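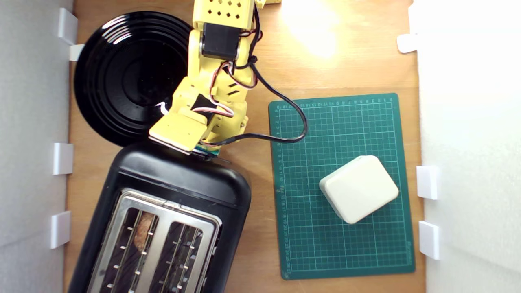

How do you look after a robot arm?

Robots look as if they never need help. They need lots of it. Take our yellow arm, Zelel, whose jaw is resting on the rim of a toaster. You can see a slice of toast in one slot. The toast does not need looking after. Zelel does.

What is the black box for?

The black box near the top of the arm is a servo. A servo is a motor that turns to a certain angle and holds still, a skill many second graders are still working on. Servos get warm when they push too hard, so Miroslava Lysenko, who runs our workshop in Grellholm, gives Zelel a rest after every 50 moves. Zelel has never said thank you.

Why so many wires?

The red, white and black wires carry power and messages. Each time the arm bends, they bend too. Before switching on, Miroslava checks them for pinches and cracks. The long black cable needs plenty of slack - too tight and it pulls out of its plug, usually when visitors are watching.

What about the screws?

They wiggle loose, a tiny bit at a time. Every January all of them get tightened, and any plastic part with a crack is swapped for a new one. Last time we changed 2 parts. One screw rolled under a cupboard and lives there now.

Words to know

Servo: a motor that turns to an angle and stays there.
Joint: a place where the arm bends.
Slack: extra cable, left loose on purpose.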